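Clonport, 10 April 2011

PLEVITGATE LIBRARY DROPS OVERDUE FINES, ASKS ONLY FOR ITS BOOKS BACK

Plevitgate Library will stop charging overdue fines this month, having noticed that people who owe money tend to stay home. All 391 outstanding accounts have been wiped clean, including one for a guide to better time management.

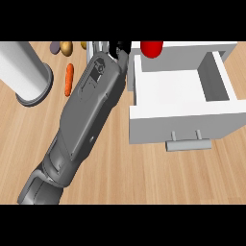
1 min read

Borrowers may now keep a book for 30 days and renew it by phone, online or at the Grostgate branch. After that the library will send polite reminders – then slightly less polite ones. Lost books must still be paid for, as must any book returned without its last chapter.

The change is backed by a $300 grant from the Malik Fund, which will cover postage and a larger return box. The old one jammed on atlases.

Late items can be returned at either branch during April. Staff have promised not to raise an eyebrow.

Media contact: Plevitgate Library front desk, Clonport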